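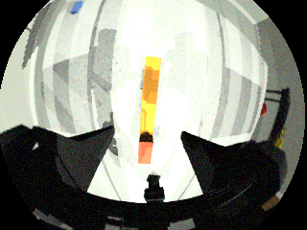

Giuliana Chávez objects that nobody can edit by ear, and she would like that entered in the notes. Entered.

Week 4, Revising a Draft. Read pages 35 to 53 of the Skinner packet before section. Read your draft aloud, slowly, to a wall if need be – walls are patient. Mark every spot where you run out of breath. Most of those want a period.

Cut your first paragraph and see who misses it. Drafts are due in May, which is closer than it sounds. Late ones go to Callum MacKinnon, who reads them last.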